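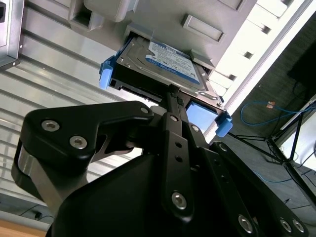 Section 4: Setting Up the Enrollment Report

Before you start

The enrollment report in Livel reads student records from your registration system and groups them by program, class level, residency and attendance status. You need Report Editor access or higher. If the Reports tab is missing from your home screen, ask your campus administrator to change your role.

Set up the term calendar (Section 3) first. Reports built without a term calendar will run, but every student will be listed under "Unassigned."

4.1 Import the student file

1. Export the student file from your registration system as a CSV. Colleges using Clodico can choose the preset named "Livel student export."
2. In Livel, open Reports, then Data Sources, then Add File.
3. Select the file and click Check. The check covers column names and date formats only.
4. Match any column shown in orange to a Livel field. Columns you don't need can be set to Skip.
5. Click Import.

An import of 324 columns or fewer goes through in one pass. Wider files have to be split, and each part must keep the student ID column.

Note: Student IDs with leading zeros lose them if the file is opened and saved in a spreadsheet program first. Import the file as exported.

4.2 Choose the count date

The count date decides who is included. A student who withdrew the day before is left out. A student who withdrew the day after is counted.

1. Open Reports, then Enrollment, then Settings.
2. Under Count Date, pick Census Day or Custom.
3. If you pick Custom, enter the date and click Apply.

Caution: Changing the count date recalculates every saved report for that term. Export a copy of any report you have already sent out.

4.3 Full-time and part-time status

Livel treats an undergraduate with 12 or more credits as full-time. To use a different limit for graduate or certificate students:

1. Go to Settings, then Attendance Status.
2. Click Add Rule and choose the program type.
3. Enter the minimum credits and save.

Rules are read from top to bottom, and the first match is used. Drag the narrower rules above the broader ones. Audited courses carry no credits unless you turn on Include Audits.

4.4 Small groups

By default, a group with fewer than 30 students is shown as a dash on public reports. Internal reports show all values. You can raise the limit under Privacy, but only an administrator can lower it.

If just one group in a table is hidden, Livel hides the next smallest group as well, so that the missing value can't be worked out from the total.

4.5 Multiple campuses

Campuses are matched by site code. In the sample data, Bouvier is the main campus and Curnstead is the branch. A student registered at both is counted once, at the campus where they hold more credits. Ties go to the main campus.

4.6 Run the report

1. Click Preview and compare the total with your registration system.
2. Click Run.
3. Choose PDF, CSV or Web Page.

Error 129 means that the file contains a program code Livel doesn't recognize. Add the code under Programs, then run the report again. You don't need to repeat the import.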